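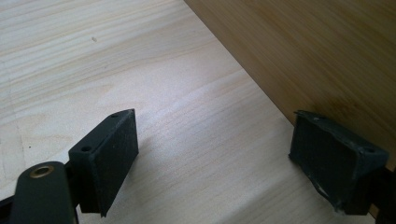
Workshop > Grippers > Tips

Hand-held grippers: what I'd check before believing the plans

9 April 2020, by Fereshteh Kermani

The Enham plans promise a pair of hand-held grippers in a weekend. Ours took 12 evenings in the shared shop, and I still think the linkage is more complicated than it needs to be. If you're building a set anyway, these are the tips I'd keep.

Bushings first

Press them into the linkage arms before you bolt anything else together. The plans leave this until last, when there's no room for the vise. A bushing that goes in crooked stays crooked, whatever the forum says about sanding it straight.

Leave the pads plain

People will tell you to glue rubber on the fingers the first night. Try them bare for a week. The rims get chipped and scuffed, and I wouldn't repaint them. Paint builds up in the screw holes.

Practice on something fiddly

Anyone can pick up a foam block. A wooden tea box with a hinged glass lid is a better test: wrapped packets on edge, thin partitions, and a lid that needs a light touch. Shiyu Song claims 15 clean pulls in a row. I've managed 7, and I was being generous about "clean."
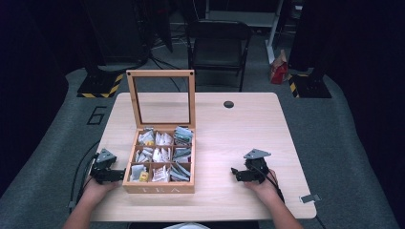 Mind the cables

Run each one away from the work and off the table. Leave enough slack to reach the far side of whatever you're handling, then tape down anything that crosses a walkway. Clip-on cable guides sound clever, but mine popped off whenever I turned my wrist.

Don't trust the cycle count

The plans say the joints are good for 2000 squeezes before they loosen. I'd like to know who did the squeezing. Check the bolts every time you put the tools away.

Contact | © Volach Workshop Notes | Back to top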